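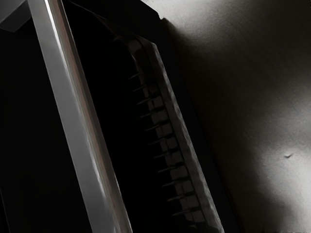 Will the arms mean fewer hours for the kitchen staff? Hours for the people on the current rota stay as they are through March, though the early shift will spend less time at the ovens and more at the prep benches.

List home Threads Search Older Newer Reply

To: Kitchens and Canteens list
Subject: Re: Arms at the ovens, what changes for us?

Hello everyone, and a special hello to those of you who joined after the Isudstead meeting. I promised a proper answer to the message below and then let it sit while we got through the end of the busy season, so thank you for your patience.

> We hear Lucero is going to put arms on the oven line at
> Sodlow. I've been on ovens for 7 years and I'd like to know
> what I'll be doing at 5 in the morning once that happens.
> Also, who gets blamed when a tray burns?

Those are fair things to ask, and I had the same ones when I moved over from the line to help set up the tasks. Let me take the morning first. The oven work comes over in small pieces. Reaching for a door handle is one piece, turning a knob is another, and pulling a rack is a third that we haven't started on. Each piece is tried in the simulator before anybody in the kitchen is asked to work next to it. We have 272 runs on the door alone, and I've sat through more of them than I care to admit, usually with a cold coffee and a notebook.

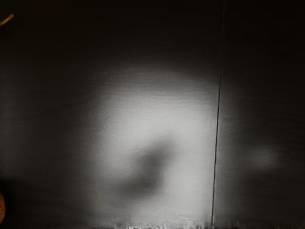
What I keep writing in that notebook is mostly stuff the oven crew already knows. You stand a little to the side of a hot door. You don't leave your cup where someone's elbow is going to come through. You look at the clock on the panel and then you look at the bread anyway. It's been a real pleasure to see how much of this gets talked over with the cooks now, because the first plan from Ulotard had none of it, and it showed.

As for your mornings, the opening check stays with a person. So does loading, tasting, and the say on when something is done. Bending to the lower doors is what we hope to hand over first, and I don't think many backs will miss it. There are 33 of us across the two kitchens, and everyone gets paid time to learn the stop button, the restart, and how to log a fault. Please don't do that training on your break. If a supervisor suggests it, write to me off list. 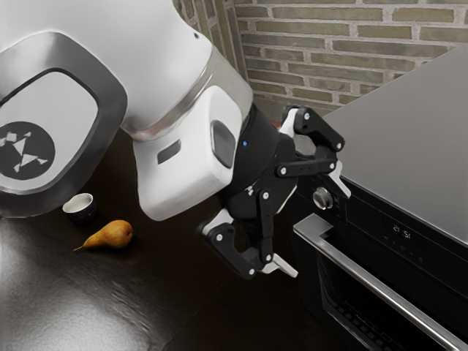

Then there's the burned tray. The rule we've agreed on is that whoever loads the oven isn't written up for anything the arm does after the door closes – it goes in the fault log, and the log is read out at the weekly meeting. I asked for that in writing and we got it. Sodlow sends out 2,000 meals on a full day, so there will be burned trays, as there always have been with us running things.

I still worry about the quieter side of it. Two people at the ovens talk to each other, and one person beside an arm doesn't have much to say to it. We're going to try keeping the benches close enough for conversation, and I'd love to hear from any kitchen that has found a good layout.

Warm wishes to you all, and do bring questions to the next meeting, even the grumpy ones.

Comments (3)

Reader in the bakery section: Thank you for the part about breaks. Ours was done over lunch and half of us missed it.

Night shift, Isudstead: Does the fault log rule cover agency staff too? It doesn't say.

Old oven hand: We put the benches across from the ovens, not beside them. Much easier to talk. Watch the cart route, though.

Last updated: March, 4:40 p.m.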